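Handout for Unit 2, Care and Handling of Knits. Read it before the lab and bring it with you. The lab sheet is separate.

## What we covered last time

Woven cloth has a grain, and you fold along it. Knit cloth has courses (the rows, running across) and wales (the columns, running up and down). A knit stretches more across than it does up and down. When you hang a knit from one point, its own weight pulls on the loops nearest that point, and a heavy wet knit can be pulled out of shape before it dries. Light synthetics recover well. Cotton jersey recovers less well, and wool should be dried flat.

The first thing to do with any piece is look for the label. On a garment it is usually at the back neck or in a side seam. Once you find it you know which layer is inside or outside, and you can get your bearings from there even when the rest is a heap. In a soft synthetic that slides over itself, a white tag against colored cloth is often quicker to spot than a hem.
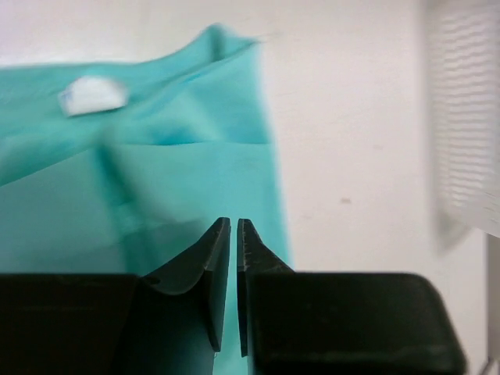 ## Finding an edge

With no label in sight, work from an edge. Lift the cloth by whatever part is on top and let the rest drop. Gravity opens most of the folds for you. Then look down the hanging part for one of these:

- a line of stitching
- a double thickness, where a hem has been turned up
- a long straight side

A hem feels thicker than the body of the cloth and doesn't stretch as easily. Run it between finger and thumb until you reach a corner or a seam. Hold that point, find the next one the same way, and you have a straight side to work with.

Common mistakes from last term's lab reports:

1. Taking hold of a fold and treating it as an edge. A fold is two layers with no stitching. Rub the layers against each other to check.
2. Letting go of the first corner before the second one is found.
3. Shaking the piece hard. A short shake is enough.

## Mesh

Athletic mesh is a knit with regular openings. It is light, lets air through and dries fast. In the shop catalogs you will meet it under several names. The Marchetti sample book lists ours as item 1069, and the Grinon book puts the same kind of cloth under "sport linings." Use the word mesh in your reports.

Points to remember about mesh:

- Hold it by a hem or seam where you can. The body of the cloth snags on rings, watch straps and rough nails.
- It creases softly and the creases mostly fall out when it hangs.
- Use a low iron or none. Synthetic mesh will glaze under a hot iron, and the shine can't be removed.

When mesh is gathered toward one point, the folds run together like a fan.

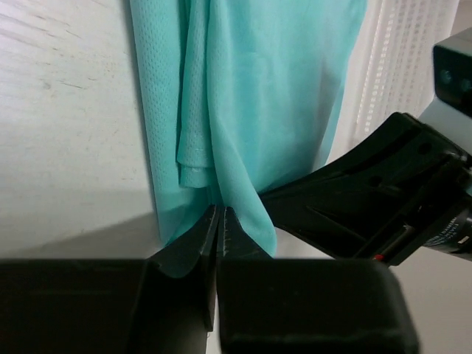 The same thing happens at a clothespin, so pin a mesh shirt at the side seams, with the hem straight along the line. Two pins will do for a shirt. Pinning in the middle of the hem leaves a peak that has to be steamed out later.

## Folding from a hanging start

For the lab you will start with the piece held up and lay it on a plain white surface. Bring the lower edge down first, then lower the rest away from you so that the cloth goes down flat. If the lower edge hangs at a slant, shift your grip along the top until it comes level. Smooth from the center outward with the flat of the hand. Don't pull at the corners.

Fold the sides in, then fold up from the hem. The Mullard method in your reader folds from the top down, and either is accepted if the finished edges line up.
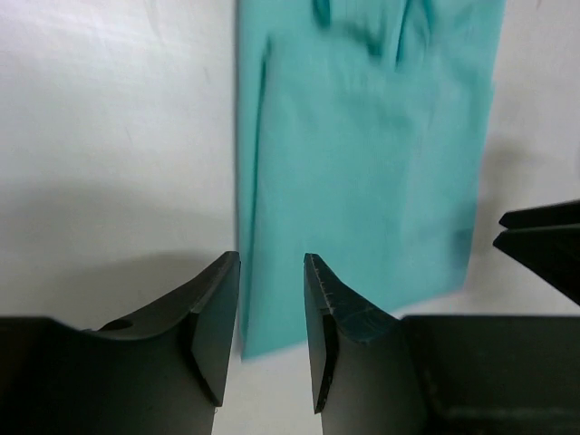
Deleto asks whether the slant matters at all if the cloth is going to be smoothed out on the table anyway. With a woven it matters less. A knit laid down on the slant can be smoothed until it looks square and still have the wales running off to one side, and it will creep back while you fold. Check one side seam against the table edge before the first fold.

## For the lab report

Write half a page. State how you found your first edge, which fold order you used, and whether the finished edges lined up. Reports are due in the tray by 4 p.m. on lab day.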